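Recording Hand-Held Gripper Demonstrations: Session Procedure

Written for operators on the Tarketti rig, second revision. Read it through once before your first session and keep it open during the first few. 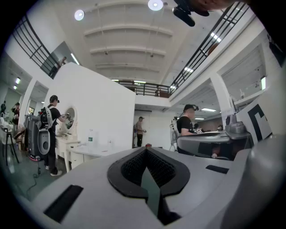
The procedure covers one operator, one station and one task. It assumes the gripper has been assembled and its firmware is current. If you are setting up a new unit, do the Zakora bench check first and come back.

1. Before you pick up the gripper

Check the battery level on the recorder. Anything under half will not last a full block. Format the card on the recorder itself, not on a laptop; cards formatted elsewhere have dropped files at the end of long takes.

Wipe the camera lens with a dry microfiber cloth. Inspect the finger pads for tears and replace them as a pair.

Set the clock from the station computer. Two recorders that differ by more than a few frames have to be aligned by hand later, and that costs more time than the recording did.

2. Calibrate

Open and close the fingers fully, five times, at a slow and even pace. The software reads the widest and narrowest positions from this and scales everything else to them. If you stop short of full open, every grasp in the session will be reported as wider than it was.

Next, the mapping pass. Hold the gripper at chest height and walk the work area for one minute, pointing the camera at the table, then at whatever is behind it. Turn slowly. Tracking depends on fixed features such as edges, corners and printed boards. Large blank walls give it very little, and mirrors give it false points, so keep both to a small share of the view.

The mapping pass is accepted when the point count on the recorder passes 1000. A count of 1312 or better is typical at a well-furnished station. Below the threshold, add texture to the table and repeat the pass. Do not start recording and hope that it recovers.

3. Record a take

Start with the gripper still, fingers open, for two seconds. Perform the task once. Finish with the gripper still for another two seconds, then stop the recording.

Some points on motion:

Move at a little over half your natural speed. The arm that will replay this motion has joint limits that you do not.

Keep the object in view during the approach. If your wrist angle hides it, change your stance and start over.

Close the fingers in one movement. Repeated small squeezes are read as separate grasps.

Use your free hand only if the task sheet lists it. A second hand steadying a drawer teaches the policy that drawers steady themselves.

Do not correct a failed grasp unless the sheet asks for recovery takes. Stop, mark the take as bad and reset.

4. Vary the start

Move the object between takes. Change its position first, then its rotation, then your own standing position. Gonzalo Miranda's early Garside set had 87 clean takes with the cup in nearly the same place, and the trained policy reached for that place whether the cup was there or not.

The reset matters as much as the take. Put everything back by hand with recording off.

5. Name and log

Each take gets the station code, the task number and a running index. Task 3002, for instance, is drawer open and close, and its takes begin with 3002 regardless of who recorded them. Write bad takes in the log too, with a one-word cause: slip, blocked, tracking, other.

6. Check before you leave the station

Play back the first take, the last take and one from the middle. Look for three faults:

Jumps in the path. The position trace should be continuous. A jump usually means the camera was covered or swung too fast.

Flat gripper width. If the trace never changes, the finger markers were not being read. Clean them and recalibrate.

Missing tail. If the final two seconds are absent, the card is suspect. Pull it from use and label it.

One fault of any kind means checking the entire block. Upload goes to the Branddale server under the current month's folder — use the wired connection, as the wireless link times out on large blocks. Leave the card unformatted until the server reports a matching checksum.

Teleoperated sessions follow a separate sheet. Calibration there is done on the leader arm, and steps 2 and 3 do not apply.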